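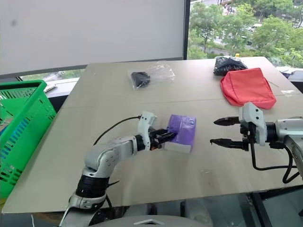 The left arm with a packet of tissues, the right arm awaiting developments.

In praise of the very slow tissue packet

Opinion | Sunday, December 30, 2018

There is a particular silence that falls over a room of teenagers when a robot is about to pick something up. I have heard it at the Lellthorpe robotics club more Saturdays than I care to admit, and I would put it somewhere between a penalty shoot-out and a christening. Then the fingers close, or they don't, and everybody starts talking at once about whose turn it is.

I help out at the club, in the sense that I unlock the door and am allowed to hold things. This year the older group gave up competitions. I was against it at the time and said so at length. I now think they were right, and as there is a meeting in the new year at which various parents intend to ask when we are going back to "proper robots", I would like to get my word in first.

Proper robots, for those who have been spared, are the ones that fight, race or throw foam balls into a bucket. We did that for years. We went to Zunddale every August with a van full of wheels and came back with fewer wheels. It was loud and cheerful and the T-shirts were good. The children learned to solder in a car park. I don't sneer at any of this. I still have the T-shirts.

What they did not learn was much about robots. The contest takes place on a flat floor with painted lines, the balls are all the same size, and the whole business is over before a kettle could boil. If your machine does one thing fast and doesn't fall over, you win. One year our winning entry was, when you took the lid off, a shovel. It was a very good shovel, and it beat 14 other shovels.

The thing they do now is called the Clastow project, after the street the club is on, the naming of things being the one area in which our members show no imagination at all. Two arms are set up at a table. On the table goes shopping-bag stuff: tissues, pouches, carrier bags, whatever was in someone's rucksack. The arms are supposed to pick it up and put it where it belongs. A grown-up can tidy that table in the time it takes to sigh. The arms can take most of an afternoon, and some afternoons they lose.

Parents who wander in early for collection find this hard to watch. I have seen a father physically lean towards a packet of tissues as though he could help it along by willpower. "Is it meant to be that slow?" he asked me. It is. It was a good deal slower in the autumn.

My case is that the slowness is where the education is. A tissue packet looks like a brick and behaves like a pillow. Squeeze it at the end and the rest of it has opinions. A clear plastic bag is worse, because the camera looks straight through it and reports a table. A shiny black bag is a different shape every time you breathe on it. There is no painted line anywhere. To get an arm to deal with these things, a fifteen-year-old has to think properly about what her own hands do all day without asking her, and I can report that this comes as a nasty shock. I have watched a girl pick up the same soft pouch over and over with her eyes shut, muttering, and then go and change one number.

They keep a log, too, which the fighting robots never had. (The fighting robots had a song.) Every attempt goes in, including the daft ones. The target for the term was 200 attempts and they got there in the last week with much groaning. The result was 52 clean pick-ups, where clean means lifted, carried and put down in the right place without an adult making a noise. I know how that sounds. Printed on a banner, it would not bring in sponsors. But I have read the log, and the notes beside the failures are the best writing any of them did this term, their English coursework included, some of which I have also been made to read.

Now the other side. The objection I take seriously came from a mother who pointed out that her son joined for the noise and the driving about, and that he is eleven, and that watching an arm consider a packet of tissues is not what he gets out of bed for. Fair enough. I wouldn't inflict it on him either. The younger ones should go on crashing into each other for as long as the skirting boards hold out. My quarrel is with the idea that you then do the same thing at 16 with a bigger battery.

The objection I take less seriously is the one about trophies. Our rivals at Bortolotti, who are a pleasant bunch and insufferable, have a cabinet with a light in it. We have a shelf. It has been put to me that a club with no trophies can't recruit. We did lose a few members when the wheels went. We gained several others, mostly the sort who had stood at the back in previous years holding the spare screws, and who have views on bags.

There is also the charge that it's all a bit domestic. One grandfather, a retired fitter and a man I would trust with any machine in the county, told me he couldn't see why anyone would build two expensive arms to do the work of one bored child. I said I had met the bored child and the arms were easier to schedule. But he stayed on after that, and he had his glasses out by the end, and he was the one who asked why the second arm was doing nothing. Was it resting? There followed a discussion about whether two hands are better than one for a packet that size, which ran past closing and made me late for my tea.

So that's what I shall be saying at the meeting, with fewer jokes if I can manage it. Let the small ones have Zunddale and the van. I'll drive it, I'll even wear the shirt. Leave the older group their table until the summer at least. They have started on the clear bag, and the log for it so far runs to four pages, the most recent entry being a single word that I have asked them to rub out.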